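Home Forums New Posts Members Search Log In

Finishes and Surfaces > Shop Floor

Matte white top: satin 2K or hardwax oil?

vivanov_bench
I am refinishing a play table for a daycare room. The top is birch ply, edge banded, currently coated in a white water-based acrylic that has gone gummy along the long side. Room temperature is steady and humidity runs near 40 percent in winter. The top gets wiped with diluted dish soap several times a day and with disinfectant at closing.

Options under consideration:

1. Strip, prime, two coats of white 2K polyurethane in satin.
2. Strip, white-pigmented hardwax oil, recoat every November.

The owner prefers option 2 because it can be patched without spraying. I have the equipment for either. Looking for data on soap resistance, mainly.

Drevar
Option 1. Oil films soften under repeated alkaline wiping. Pigmented oil also wears through at the edges first, and on ply the bare spots show dark within a season. What disinfectant is in use? If it is a quat, most 2K systems tolerate it. If it is bleach, check the data sheet for the specific topcoat.

vivanov_bench
Quat, diluted per label. No bleach.

Lumturie M.
I disagree with Drevar on the wear. I have three pigmented oil tops in service in a school kitchen and the edges are fine. They were eased to a proper radius before coating. A sharp arris loses film under any product, 2K included. The usual fault is that people break the edge with one pass of sandpaper and call it rounded.

Where I agree is on the soap. Ours are cleaned with a neutral soap only. If the staff will not change the soap, do not use oil.

Drevar
Neutral soap changes the comparison entirely. The original post says dish soap.

Futwood
Gummy acrylic on one side only suggests something other than the cleaner. Is that the side where people rest their forearms? Skin oil plus hand lotion will plasticize a soft acrylic. I have seen it on desk fronts many times. Either of your options will be better than what is on there, but the 2K by a wide margin, because it is crosslinked and the acrylic is not.

vivanov_bench
Yes, that is the side where the adults sit. I had not connected the two.

Vukadinović
Sheen question, separate from the chemistry. Satin on a white top under ceiling panels gives visible glare bands. Go lower. My own white top, from above, with toy kitchen items on it: 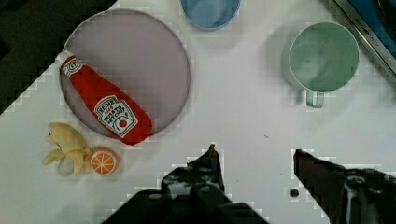
Sheen levels, as I would spec them

Under 10 gloss units: no glare, but burnishes where things are dragged. Polishing marks cannot be removed without recoating.
15 gloss units: my default for children's furniture. Slight burnish after a year, acceptable.
Satin, as most brands sell it: easy to clean, reflects the light fittings.

These are readings at 60 degrees. Brand names for sheen are not comparable between manufacturers, so ask for the number.

Lumturie M.
Seconded on asking for the number. One supplier's "satin" measured lower than another's "matte" in my shop.

Drevar
Low-sheen topcoats carry more matting agent and that costs some stain resistance. Felt-tip marker is the worst case in a daycare. I would not go under 15 on a work surface. Spray a sample board in each sheen, mark it up, leave it overnight and clean it with the cleaner they use.

Futwood
Let the boards cure fully before testing. A 2K film is dry to handle the next day and nowhere near final hardness. A marker test on day two tells you very little.

vivanov_bench
Decision so far: strip to bare ply, ease the edges with a 1/8 inch roundover bit, white 2K primer, two coats of white 2K at 15 gloss units. Two sample boards first, one at 15 and one at satin, held for 11 days before marking.

Open point: primer sanding. The data sheet allows recoating within the window without sanding. I would sand regardless, to take down raised grain.

Lumturie M.
Sand. 320 grit, by hand at the edges. If you go through at the roundover, spot prime before topcoat or you will see it in white.

Drevar
Agreed on 320. Also check that the edge banding adhesive survives your stripper. Some hot melts do not. Mechanical removal is slower but avoids the question.

Vukadinović
I still think oil deserved a longer look for a room where the table cannot be taken out easily. A damaged 2K top means a full respray off site. The owner should hear that before you start.

vivanov_bench
She has been told. There is a spare table, so off site is workable. I will post the marker results when the boards have had their time.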